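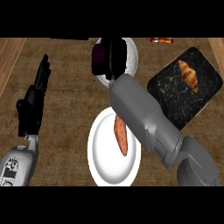
How often should I check the home position of a two-arm table cell? Check it each time the cell is powered on, and again after 60 cycles.

This page explains how we do it on the Curkeo cell in Trillandale. You need 29 minutes for both arms.

Clear the table of plates, trays and food before you start. The simulation can keep its dishes, but in the real cell a plate is easily pushed to the floor.

1. Set the speed to low and send both arms home.
2. Open the joint page and compare each value with the card inside the cabinet door. The left arm comes first.
3. If a wrist value is different, release the brake of this joint only. Hold the forearm with your free hand – it is heavier than it looks.
4. Turn the joint until the two marks meet, then save.
5. Repeat for the right arm. Open and close the gripper fully two times before you save.

Run the plate program once in simulation before the real table. Watch the forearm as well as the gripper. When the gripper is over the rear plate, the forearm crosses the front one, and a small error at the shoulder becomes large there.

Write the cycle count in the log. Ours was 1,110 at the last check in June.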